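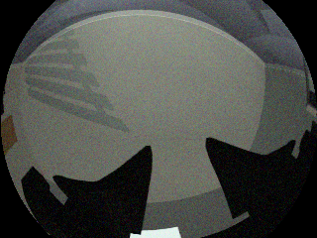
JERNVILLE, 2019-12-04 — The Vindo, the family-run hotel on the harbour side of Jernville, is delighted to announce the opening of Sampaio, a new breakfast room and bakery on the ground floor, where hotel guests and neighbours alike will be welcome to come in from the cold and stay as long as the coffee holds out. The room has been a long time in the planning, and a good deal of that time went on colour. We looked at blues, at greens and at one very determined yellow before settling on a muted warm grey, a broad, smooth, plain tone with a thin pale rim curving along its upper side, and that pairing of quiet grey and a paler line has since found its way on to our menus, our cake boxes and the cards we leave on the pillows upstairs. It is a restful sort of colour to wake up to, we think, and it lets the pastries do the talking.

Sampaio takes its name from the bakery that stood on this corner long before there was a hotel here, and which many people in Jernville still remember for its custard tarts and its rather strict rules about queuing. We have kept the tarts and relaxed the rules. They come out of the oven in small batches all morning, so that a guest who sleeps in has just as good a chance of a warm one as a guest who is down before the papers have arrived, and there is always a little dish of cinnamon on the table for those who like to add their own.

Breakfast at the Vindo has been served in the old dining room for as long as we have been open, and very fond of it we are too, but it was built for dinners and never quite took to mornings. The light arrives late on that side of the building, and the walk from the kitchen was long enough to trouble even the sturdiest poached egg. Sampaio faces the water, the kitchen is next door, and you can watch the ferries going out while you decide between the porridge and the kippers (or have both, as several of our regulars have already promised to do).

The menu has been written with slow mornings in mind. There are eggs in all the usual ways and a baked version with peppers, onions and smoked sausage that has been tried out on the hotel staff a great many times without complaint. There is porridge made with oats from a mill just inland, served with brown sugar or stewed plums, and there are thick slices of toasted corn bread with salted butter and the kitchen's own marmalade. Guests who prefer something lighter will find fruit, yoghurt and a very good almond cake, which we are happy to regard as breakfast if you are. Vegetarian and vegan dishes are marked on the menu, and the kitchen is always glad to hear about allergies beforehand so that we can look after everybody properly.

Coffee is supplied by Vostance, a small roastery a short walk along the quay, whose beans we have been serving in the lounge since September. They have put together a house blend for Sampaio that is gentle enough for a first cup and has enough about it to stand up to hot milk, and they have been generous with their time in teaching our breakfast team how to make the most of it. The same blend will be sold by the bag at the bakery counter, ground to suit whatever you have at home, alongside loaves, rolls and whatever cakes have come through the morning uneaten. Tea drinkers have not been forgotten either — tea is served in proper pots, with a jug of hot water brought along without your having to ask.

In the afternoons, once the last of the breakfast plates have been cleared, the room will stay open for coffee and cake, and on winter evenings it can be taken over for private gatherings of up to 30 people. We have already been asked about birthdays, a book club and a christening tea, and we would love to hear about yours. The kitchen will happily put together a menu for the occasion, and families celebrating with us can also ask about a special rate on bedrooms for anyone who would sooner not travel home in the dark.

To mark the opening, the hotel is offering a Winter Mornings break for two, which includes a night in one of our sea-facing bedrooms, breakfast at Sampaio, a bag of the house coffee to take home and a late check-out, so that there is no need to hurry over that second pot. Guests who stay for longer will find a box of tarts waiting in their room on the afternoon they arrive. The break may be booked by telephone or at the front desk, subject to availability, and gift vouchers are on sale for anyone still looking for a present that does not need wrapping.

We should like to thank our neighbours on the harbour, who put up with the deliveries and the drilling with tremendous good humour, and all the guests who filled in our breakfast questionnaire over the summer. Every one of them was read. The larger teacups are there at your request, and so is the marmalade, and we are still working on the matter of the crumpets.

Opening details

Sampaio is on the ground floor of the Vindo, Jernville, with its own door on to the quay as well as an entrance through the hotel lobby. Breakfast is served daily from 7am until 11am, and coffee and cake from midday until 5pm. Tables at breakfast are kept for hotel guests until 9am, after which everybody is welcome and there is no need to book. The quayside door is step-free, high chairs are available, and well-behaved dogs may join their owners at the tables nearest the door.

Notes to editors

The Vindo is an independent hotel in Jernville with sea-facing bedrooms, a lounge with an open fire and a restaurant serving dinner every evening. The old dining room will continue to be used for dinner and Sunday-style roasts through the winter. Menus for Sampaio and further information about the Winter Mornings break are available from the hotel's press desk, and members of the press who would like to come and try the tarts for themselves are warmly invited to get in touch to arrange a visit.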